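Bought a used desktop with no processor in it. What should I check before I buy one?

Asked by pondport_dee in Computers & Repair, 3 answers

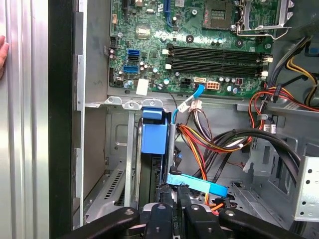
Side panel off, socket at the top, RAM slots under it.

Hi all! So I picked up a used tower from the Ackah resale counter in February (it was cheap, I am weak) and it's been sitting under my desk ever since. No CPU in it. I want to turn it into a homework machine for my nephew, plus maybe some light photo stuff for me when he's not hogging it. I've swapped hard drives and put a new fan in a laptop once, so I'm not totally clueless, but I've never bought a processor on its own and the listings are making my head spin. Half of them say "tested pull" and the other half don't say anything. How do I figure out what fits? And is there stuff on the board I should look at first so I don't waste money on a chip for a dead computer? My budget is up to 26 dollars for the processor, so please don't tell me to build new, I already got that speech from my brother.

Answer from Kwame Antwi (marked helpful by 4 people)

Fun project! I've done a bunch of these for my cousins and the chip is usually the easy part once you know the board.

Find the model number of the motherboard first. It's often printed on the board itself, between the slots or along an edge, and sometimes it's on a sticker. Type that into the maker's support site and look for the CPU support list. Buy something off that list and check which BIOS version it wants, that's the bit people skip. I skipped it once and spent a whole evening staring at a black screen with the fans spinning, then had to borrow an older chip just to do the update. Not my best night.

Then get a flashlight and look at the socket from a couple of angles. If it's the kind with tiny pins you want every row to look even, no dark gaps, nothing leaning over. Don't touch it with your finger and don't blow on it either (spit!). If a pin is bent you can sometimes coax it back with a mechanical pencil with the lead out, but I'd only try that on a board I could stand to lose.

Also budget for thermal paste and a cooler if yours didn't come with one. And try the first boot with one stick of RAM, then add the other.

Answer from wunov_fan

just buy a Cevudia mini pc, my aunt has one and its fine

Answer from tallgrass88

Agree with Kwame, and I'd add the power supply to the list. Mine was the real problem after I'd already bought 2 processors, ugh. "Tested pull" just means somebody took it out of a machine they say was working, so go with a seller who takes returns. Mine gave me 3 weeks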